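Bedding notes, sheet folding and bundling, continued from the May pages

Picked this up again after Laine Dzene asked why the bundles from the Pemwood rooms keep coming apart on the cart. The May notes only cover fitted sheets. Flat sheets and duvet covers were left for later and then dropped, so I'm starting over with the whites.

What we have on the shelf:

- flat sheets, white, the Khasawneh order, 300 thread
- duvet covers, white, older, from the Plosandale house
- pillow inserts, mixed, a few gone lumpy

The Khasawneh sheets are slippery when new. They lose some of that after several washes, but they never hold a crease as well as the old ones. Gülizar wants them ironed. I don't think we have the hours for it.

Method so far: spread the sheet over the bed without pulling it tight, get the bulk of the cloth toward the foot end, then gather from both sides toward the middle. Grip with both hands close together, thumbs on top. If the hands are far apart the middle sags and you end up with a long tail that catches on everything. Keep the gather small and tight before you try to twist or tie.
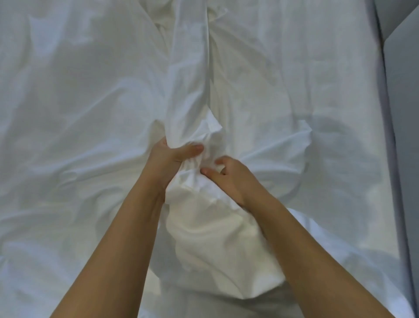
Plosandale, August 2, 2025

Worked on the gather by itself, white cloth on the bed, no ties. Thumbs nearly meeting over the bunch, fingers curled around the folds. The cloth bunches into small uneven pleats at the grip and a long ridge runs up the bed away from it. I had been flattening that ridge first every time. Going to stop doing that and see if it matters.

Weights, dry, on the kitchen scale:

- pillowcase, old: 255 g
- sheet, cot size, old: 341 g
- duvet cover, single, thin one: 889 g

The scale is fine for these but the duvet cover hangs over the sides, so fold it small before setting it down. First reading was off for that reason and I crossed it out.

Ties: cotton tape holds better than the elastic loops. The elastic rolls up toward the loose end when the bundle is carried by the top. Tape needs two turns and a flat knot. A bow is no good on the cart, it works open on the door sill. Laine uses a strip cut from a dead pillowcase, doubled, and hers stay shut. Ask her how wide she cuts it.

Gülizar Dursun read the above and added: gather with the hem on the outside, so whoever unpacks can find an edge without shaking the whole thing out. Agreed. She also says stop putting pillowcases in with the duvet covers - they go up into the corners in the wash and come out wet. I have found three that way myself.

The Plendetti bags are too narrow for a full duvet bundle. They do take a sheet and two pillowcases. Keep them for the small rooms and use the open crates for the rest.

To do:

- same gather on an older sheet, compare the grip
- cut tape in one length, hang it by the shelf
- sort out the lumpy inserts
- relabel the duvet shelf, single and double are mixed again
- move the May page on fitted sheets to the front of this book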